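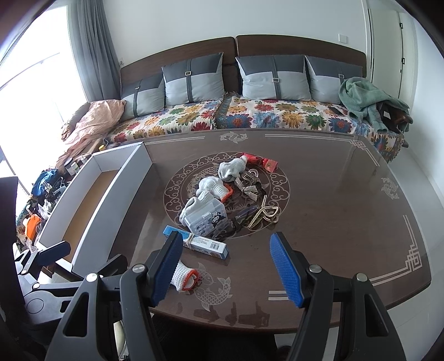

Figure 4. Starting position: jaws open over the table, items and carton in view.

4.2 Recording a pick-and-place demonstration

The Bronix hand gripper records what your hand does, including the parts you would prefer it forgot. Allow 30 demonstrations per task. The first few will be terrible; keep them out of the training folder.

1. Put the items within easy reach and stand the open box to one side. A heap is fine. Real tables have heaps.

2. Hold the gripper over the table with both jaws open. Wait for the steady tone.

3. Choose one item and go straight to it. Circling like an undecided gull gets recorded too, and the robot will learn it with great devotion.

4. Close the jaws until the blue pads meet the item, then lift. Knit gloves forgive a sloppy grip. Sunglasses do not.

5. Carry the item to the box, lower it and open the jaws fully before you pull away.

6. Return to the starting position and press STOP.

Note: Glossy or printed tabletops are allowed, but wipe off smudges between sessions. If tracking drops out, see error 2342.

CAUTION: Keep fingers clear of the pivot screws while the jaws move. Do not pick up chains or straps by one end — they swing, and they snag.

Demonstrations longer than 40 seconds are split into two files. The Skikholm software joins them again, usually in the right order.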